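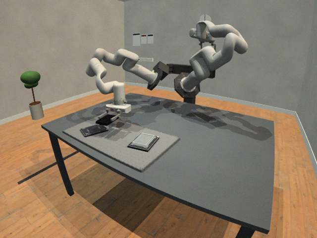 The two-arm bench in simulation, with both arms on the shared rear beam.

Tatstead Shared Workshop: Two-Arm Bench, Frequently Asked Questions
Updated August 26, 2020

Who may use the bench?
Any member who has completed the Fisik safety session. Guests may observe only.

Must a program be run in simulation first?
Yes. Each new routine must complete 60 simulated cycles without a collision before it is loaded on the Kirkton bench. Results are entered in the build log.

Can one arm be used alone?
Yes. The second arm should be parked in its folded position, clear of the mat.

What labware does the model support?
The current release includes the 96-well plate, in eight columns and 12 rows. Other formats may be requested through the Cruzado parts library.

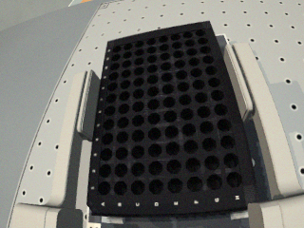 Simulated 96-well plate between the gripper fingers, lettered end nearest.

How should a plate be gripped?
By its long sides, with the pads level. Members should check the column letters before setting the approach direction.

May members build their own fingers?
Yes. Drawings must be submitted before printing. Review is held once a month; the next open intake is in November.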